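Killis Open Exhibition – Questions from Exhibitors

Last updated 23 May 2013

These answers cover entry, delivery and collection of work for the Killis Open. They replace the notes printed on the back of the old entry form.

Who can enter?
Any artist aged 16 or over on the closing date. There is no residency requirement. Work made jointly is entered under one lead name, and all correspondence goes to that person.

How many works can I submit?
Up to 3 per artist. A diptych or triptych counts as one work if it is sold and hung as one. Each work needs its own entry label, including each panel of a multi-part piece.

What are the size limits?
Wall-hung work must not exceed 490 cm in combined height and width, frame included. Freestanding work must pass through the side door in one piece or be assembled on site by the artist. Give the assembled weight on the form.

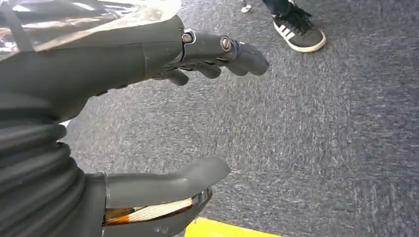 Dark grey hand over flecked carpet.

How should framed work be prepared?
Fit D-rings to both sides of the frame, one third of the way down. Sawtooth hangers, clip frames and loose string are refused at the desk. Glass is accepted – acrylic is preferred for anything wider than a standard door. Paint and varnish must be fully dry.

Do I need to supply hanging hardware?
Screws and wall plugs are provided. Special brackets must come with the work, in a bag marked with the entry number and the artist's name.

Where do I deliver?
Hand delivery is to the Drukulden building, rear entrance. Couriered work goes to the Ngata store and must arrive with return packaging. Work sent to the wrong address is not forwarded.
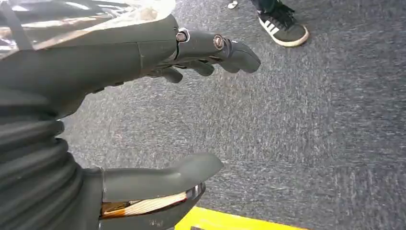

Can I change the price after the form has been submitted?
Prices are fixed once the catalog goes to print. Before that point, send the new figure by email with the entry number in the subject line. Changes given by phone are not recorded.

Is commission charged?
Commission is deducted from the sale price at the rate printed on the entry form. Works marked NFS carry no commission but pay the same entry fee.

Is my work insured?
Cover applies from the time a receipt is issued at the desk until the work is signed out. Transit in either direction is the artist's responsibility. Works marked NFS must still state a value for insurance.

Who selects the work?
Ayane Kobori chairs the selection panel. Panel members see images, titles, media and dimensions, without names. Some 11 works each year are also chosen for the smaller display at Hidov, and their artists are told by letter.

When do I collect unsold work?
Collection is in July, on the dates shown on your receipt. Bring the receipt. Another person may collect for you with a signed note. Storage is charged on anything left after the final date.

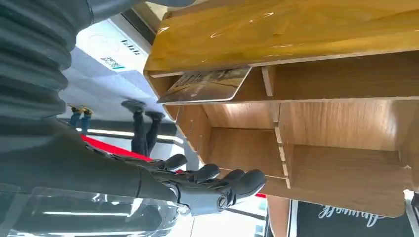 Contact

Entry forms and labels: Asuka Koyama, exhibitions office, Drukulden building. Quote the entry number in all messages. Questions about payment for sold work should be sent after the exhibition closes.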